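# Standby Power Use in a Shared Student House

Course project, Home Energy unit
Report for the Cusora Street house

## 1. Why we picked this topic

The electric bill for the house went up over the winter, and none of the tenants could say where the extra money was going. We already knew the heat was gas, so the heater wasn't the main cause. Our instructor suggested looking at standby power, meaning the electricity a device draws when it is plugged in but not doing its job. A TV that is "off" but waiting for the remote is the usual case. A charger with nothing connected to it is another.

We wanted to answer two questions. How much of the bill goes to standby power, and how much of that could be cut without making anyone's day harder?

## 2. Method

We used a plug-in Bemik meter borrowed from the department. It goes between the outlet and the device and shows watts, volts and total energy over time. For each device we took a reading in normal use, then one in standby after a short wait. If the number kept jumping, we left the meter in place overnight and divided the total energy by the hours.

The meter only shows one decimal place. Anything under 0.1 watt reads as zero, so our zeros should be read as "too small for this meter."

We did not measure the stove, the water heater fan or the ceiling lights. They are wired in directly and we weren't allowed to open the boxes.

We measured in April, when the window air conditioners were still in storage. They would change the result for summer.

## 3. Results

We tested 11 devices. The highest standby readings are listed below.

| Device | Standby reading (watts) |
|---|---|
| Cable box | 14.2 |
| Aketti game console, instant-on mode | 9.8 |
| Router and modem | 8.1 |
| Stereo receiver | 4.4 |
| Inkjet printer | 3.0 |
| Microwave (clock on) | 2.6 |

The router and modem are a special case. They are working all the time, so they are not really on standby, but the tenants asked us to include them.

The other five devices were the TV, the coffee maker, a phone charger and two laptop chargers. Together they came to 1.3 watts, and most of that was the TV. The two laptop chargers with no laptop attached read 0.2 and 0.1 watt. We had expected more from them, as most of the advice we found online starts with chargers.

The total for all 11 devices was 43.4 watts. Without the router and modem it was 35.3 watts. Left on all year, 35.3 watts comes to about 309 kWh. The devices are in use for part of the day, so the real standby figure is lower. We took 20 hours a day as an average, which gives 258 kWh a year.

The last bill showed 151 kWh for the month for our half of the building. Our standby estimate works out to 21.5 kWh a month, or 14 percent of that.

## 4. What we changed

The game console was the easiest fix. Turning off instant-on mode dropped it to 0.5 watt. It now takes longer to start, and one tenant complained for a week and then stopped.

We put the receiver and printer on a Pastor power strip with a switch. The printer ran a cleaning cycle each time it got power back, which uses ink, so we moved it back to the wall after a few days.

The cable box could not be switched off without losing the program guide for a long time after each restart. We left it alone. The tenants are thinking of returning it.

## 5. Problems with our data

- We had only one meter, so devices were not measured at the same time.
- The 20-hour average came from asking people, and people guess low on how much TV they watch.
- One reading of the coffee maker was lost when somebody unplugged the meter to make toast. We repeated it the next day.
- Cheap meters are less accurate at low loads. We checked ours with a 100-watt bulb and got a reading within 2 watts, but that says little about loads under one watt.

## 6. Next steps

A group that takes this over should measure again in summer and try to get a second meter. It would also be useful to compare our half of the building with the other half, which has an older refrigerator and no cable box.

## Pictures

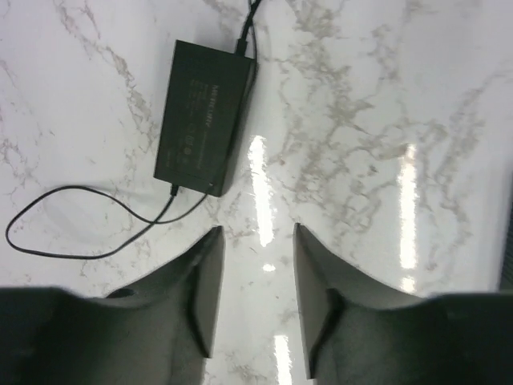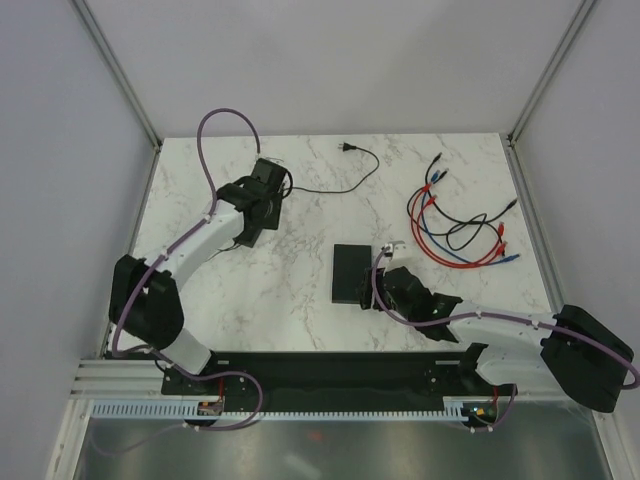 Fig. 1 (first picture): black power adapter on a marble-patterned surface. Fig. 2 (second picture): tabletop with two robot arms.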